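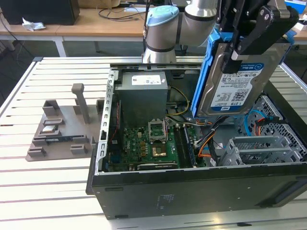

Open tower, 1 TB WD Blue in its blue caddy.

So I finally moved Gamau off local component state, and wow, I should've done it in the fall. Gamau is my little recipe planner, if you're new (hi!). It started as one file and a dream, and by January that file was 2,782 lines long and I was passing the same callback down through five components just so a checkbox could update the shopping list.

Trinity Kapoor kept telling me to try context plus useReducer before I grabbed a library, so that's what I did. One reducer for the list, one for the meal calendar, two providers at the top. Took me two evenings, mostly deleting stuff!

Then typing in the search box got laggy. Every keystroke re-rendered all 300 recipe cards, because I'd stuffed the search text into the same context as everything else (oops). I pulled it out into its own hook, wrapped the cards in memo, and the lag went away. I also added a debounce of 325 ms, which feels right on my phone and a tiny bit slow on my laptop. Might drop it.

Still on the to-do list: the undo button forgets things if you switch tabs, and I have no tests for the calendar reducer. Harriet Ambrose sent me a nice pattern for testing reducers as plain functions, so I'll write that up next once I've tried it on something real.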